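Home | Archive | Subscribe | Contact

We use cookies to remember your preferences. Accept | Settings

Director's Diary: March, Pacheco Library

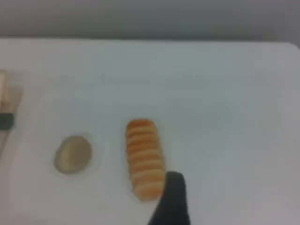

The reading room opened at 8 this morning under the revised schedule. Attendance through noon was steady, and the new sign-in sheet at the north door was used without difficulty.

Mr. Restrepo delivered the final inventory of the Zudetti bequest. It lists 497 bound volumes and 16 boxes of letters, most of them in fair order. Two boxes show old water stains and have been set apart for the conservator. I have asked that no item be lent until the catalog cards are complete.

Mutua Mollel called in the afternoon regarding the map cases. The supplier now expects delivery in April. I authorized a further payment of $1000 and requested written notice of any other delay.

The boiler was again noisy after four. A service visit has been requested.

Correspondence answered. The annual report remains unfinished at the section on periodicals.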